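Hondness Water Cooperative
Operations Meeting - Minutes
Friday, 4:00 p.m., Pritberg Annex

Present: 8 members, quorum met.

1. Minutes of the previous meeting
Approved with one correction. Item 5 should read "Degefa pump house," not "Drirkelier pump house."

2. Meter replacement
Meters installed to date: 2,733 of 4,000. The remaining units are on the Drirkelier side, where many pits are too shallow for the new housing. Staff will price riser rings and report back. Members asked that notices go out eight days before any shutoff.
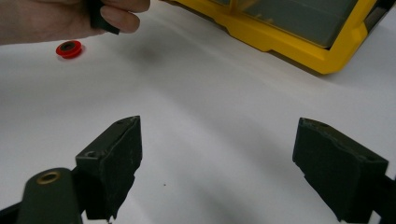 Billing for the changed accounts will use the closing read from the old meter. Estimated reads will be allowed for one cycle only. Motion carried.

3. Degefa pump house
Pump 2 has been pulled for a bearing change. Pump 1 is carrying the load with no drop in pressure at the high end of the line. The check valve on the discharge side is original and should be budgeted for next year. The door lock is still sticking - work order open.

4. Small parts and stock
The stock list does not match the shelves. Washers and seals are to be sorted by bore and logged by size before the December count. Purchases under the set limit do not need a second signature.
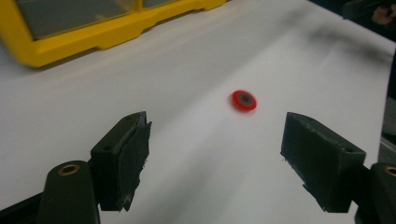
Item 4: red ring with center hole, on white surface.

5. Leak survey
Night flow on the Pritberg loop remains above target. The listening survey will be repeated from the north valve. Tabled until readings are in.

6. Other business
Hydrant flushing moved to the spring schedule.

Adjourned 5:35 p.m.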